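Notebook, August, cloth pickup off the loveseat
Start 9:40

Back on the Vadia planner after the merge. Ultan Ó Ceallaigh's note says the new grasp proposer "handles gray on gray." I'd like to see the set he tested on, because our test bench is a blue mat and a red towel, and anything handles that.

Setup for the morning: the cloth dumped on the left end of the seat, next to the armrest, pillows left where they were. Policy at 4 Hz from the head camera, wrist cameras feeding the close-range check only. Arm impedance as in the last tagged config. I did not touch the gains, whatever the diff says - that was whitespace.
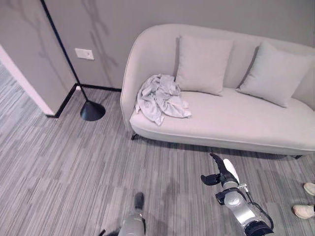

Cloth on the left end of the seat, right gripper coming up.

First problem is the old one. The segmenter gives me a mask with a nice confidence score and the mask includes a chunk of seat cushion. The cloth is a touch bluer than the upholstery and that is about all there is to go on. Depth ought to help, but the folds are shallow and the smoothing filter flattens most of them before the proposer gets a look. I turned the filter off. Mask got uglier and the grasp points got better, which tells me we have been tuning for pretty overlays.

The proposer likes the corner hanging over the front edge of the cushion. Fair enough, I'd pick it too. What bothers me is the second-best candidate, which kept landing on the piped seam. A seam is a long thin ridge and so is a fold, and nothing in the feature set separates them. Filed it under the Mac Suibhne tickets since that's where the rest of the perception complaints live.

Then the close-range check. It takes over for the last 36 mm and is supposed to answer one question: is there fabric between the fingers or not.

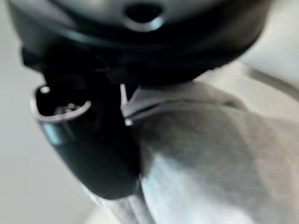 I don't believe its answer yet. At that distance everything is soft and blurry, and the network was trained on crops where the gripper had been masked out by hand. Live, the gripper's own hardware takes up a big share of the pixels. It also has no idea which gray fabric it is looking at. Upholstery pressed against a finger and cloth pressed against a finger come out with nearly the same score. I'd trust motor current over it, and I don't trust motor current much.

Tried the Voltinico contact estimator as a tie-breaker. 300 ms window, far too slow at the default. Cut the window down and it fires on cable drag. Put it back and left it logging only.

11:15. Two-arm mode. The planner wants both grippers closed before it starts the lift, with a timeout of 700 ms between the two contact flags. The lift controller then holds the distance between the hands and lets the middle sag. The sag is not modeled at all. Clekov's docs call this "deformable-aware," meaning there is a boolean with that name in the config file. I grepped for where it is read and found one place, a log statement.

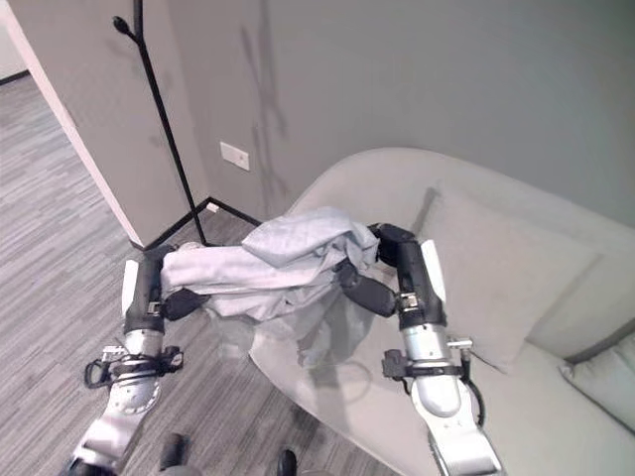 Soo-ah Koo thinks I'm being unfair to it, and that a fixed hand distance is fine so long as the fold step re-plans from a fresh mask every cycle. She would rather see the effort go into the mask than into a cloth model we can't identify online anyway. She also wants the seam thing fixed before anybody writes the word "robust" in the monthly.

No argument on the last part. On the first, the fresh mask is only fresh if the arms aren't covering the cloth, and in two-arm mode they block a good piece of the seat. The tracker fills in what it can't see from the previous cycle and reports the same confidence as before. I want that number to drop under occlusion. Right now it is a constant wearing a decimal point.

To do:
- seam vs. fold: try ridge length as a feature, cheap
- retrain the close-range check with the gripper left in the crops
- confidence decay when the mask is carried over
- delete the deformable flag or make it do something
- ask Ultan for his test set, again

Logs are on the shared drive under vadia/sofa. The ones with the filter off have "nofilt" in the name. Don't average them with the others.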